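Bring back the toy library

Ours shut in March. No fuss, a sheet of paper on the door at Levby hall and a phone number that rings out. I've been cranky about it since so I'm going to write it down fast before the kids get up.

If you never used one — you pay a small fee, you borrow toys, you bring them back in three weeks. Like books. Ours was 30 dollars a year, which is less than one boxed set of anything at the shops in Moreira. For that you got the train table, the marble run, dress-ups, puzzles with most of the pieces, the big ride-on digger everyone fought over. Open 9 till noon. Shelves to the ceiling, smelled like disinfectant and old carpet. I loved it.

The council line is that families don't need it any more. Toys are cheap now. And they are, that's the bit I can't argue with. You can fill a trolley for 45 bucks. But have a look at what's in the trolley a month later. Half of it's broken, the other half is behind the couch. Then it's hard rubbish day and you see the same plastic kitchen on every second nature strip on our street, faded pink, going to the tip.

Kids get bored of toys. Not a flaw in the kid. A three year old is finished with a shape sorter in a few weeks and there is nothing you can do about it, so why did we all buy one? My two went through a crane phase that lasted exactly one loan. Brought it home, lived and breathed cranes, took it back, never mentioned again. If I'd bought that crane it would still be in my hallway and I'd still be tripping on it.

Then there's the stuff that does last. Blocks. Bricks. Anything with no right answer. Those went out every week at ours and came back and went out again, and they looked pretty much the same at the end as at the start. Buy those if you're buying, I reckon. Borrow the rest.

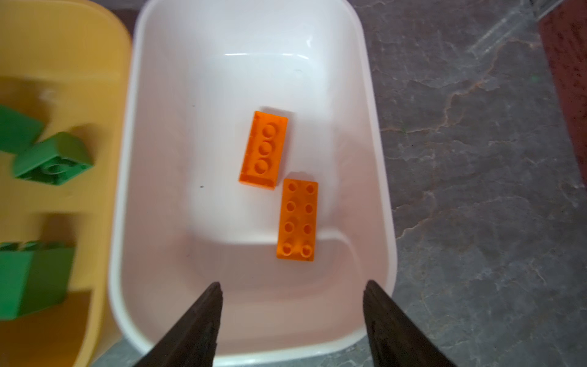 Bricks, orange ones.

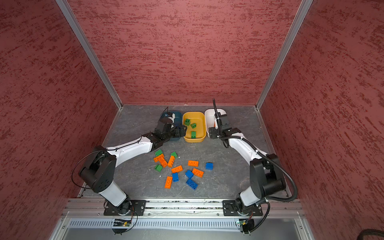 So what would it cost to run one again?
Around 300 dollars a month, going by what ours paid for its share of the hall, plus insurance, and the fees covered a good part of that.

That's it. I've seen more spent on a roundabout garden. There's a town up the road, Clelero, smaller than us, and theirs runs out of a back room at the pool. Two shelves and a desk. You can do your swimming lesson and swap your puzzle on the way out, wet hair and all. Makes sense to me. People are already there, already have the car parked.

Now the other side, becuase someone always raises it. Germs. Yes. Things got wiped down, things got mouthed, things got wiped down again. My kids caught everything going at daycare so I can't say a wooden duck was the problem. And lost pieces. Also yes. We paid a fine once for a missing puzzle bit, two dollars, found it in a gumboot in winter. Fine by me.

What I really miss is the mornings. I had a new baby and a toddler who didn't sleep and it was somewhere to go that wasn't a shop. You'd stand there pretending to choose a jigsaw and end up hearing which doctor was taking new patients. Where to get second-hand school shoes. Whose baby was also up at four. There was a table with bad biscuits. You don't get that with an app, and yes I've tried the app, Witier, the swap one. Sixteen messages back and forth about a scooter and then the person went quiet on me.

Books get a building. Good, they should, I'm in there all the time. But a kid of two can't do much with a novel and can do a great deal with a bucket of blocks, and somehow one is a service and the other is a hobby for mums. I don't get how that got decided. Or when.

The toys are still in storage as far as I know. Boxed up in the shed behind the hall, labels on and everything. The shelves too. So it isn't even starting from scratch, its somebody unlocking a door and picking a morning. I've written to the council twice, got the same reply twice. If you used it, or you would, write in as well. Mention the pool idea, our pool has a back room too and last I looked it had kickboards in it and a broken fridge.

Kids are up. Got to go.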